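Keeping a Two-Arm Cell in Good Order
27th January
By Rattana Phetsri

The robot cell at the Phromma workshop in Groltavport has completed 618 shifts since it was commissioned. Responsibility for its upkeep rests with Nayeli Londoño, who leads a team of 3 technicians and keeps the maintenance log in which every adjustment is recorded.

The cell has two arms, mounted so that they face each other across a white table. Each carries a parallel-jaw gripper. The arrangement leaves little room for error, as both arms must reach the middle of the table without meeting there.

Work begins before the arms are powered. A technician wipes the table, checks the screws at the gripper fingers and follows each cable by hand from the gripper back to the base. Cables receive particular attention. In June, a worn sleeve on the right arm caused an intermittent fault that took Charoen Petchrat most of a week to trace, and the sleeves are now replaced every 50 shifts, whatever their condition.

Once the arms are live, the grippers are opened and closed 100 times with nothing between them. The controller, supplied by Alidberg, records the motor current for each stroke. A rising figure usually points to dirt in the slide – a matter of cleaning and a little grease.

The handling check follows. It is carried out with simple objects, chosen to differ in shape and stiffness, so that a finger out of line will show itself before production parts are at risk.
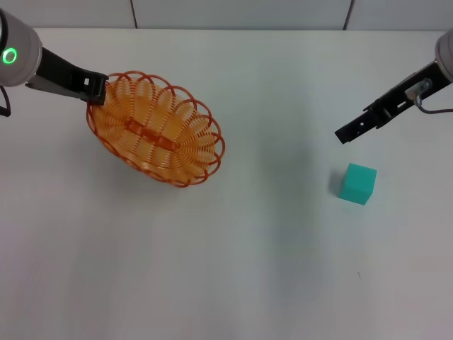 The left gripper holds a wire basket by its rim while the right is positioned above a teal cube.

A basket rim is a demanding test. The fingers must close squarely on thin wire, and a small error in angle can let it turn in the grip. The cube asks less of the fingers and more of the arm, which has to come down at the correct height and place. If either object slips, the technician stops the cell and measures the finger gap with a feeler gauge.

"We change one setting, then we run the check again," Londoño said. "If you change two, the log is of no use to the next person."

Spare fingers and sleeves are ordered through Trosov and stored beside the cell in labeled drawers. Buppha Srisuk, who joined the team last year, is now revising the written procedure, with the section on cable routing to be completed first.

Contact the editorial office | © Groltavport Industrial Review. All rights reserved. | Back to top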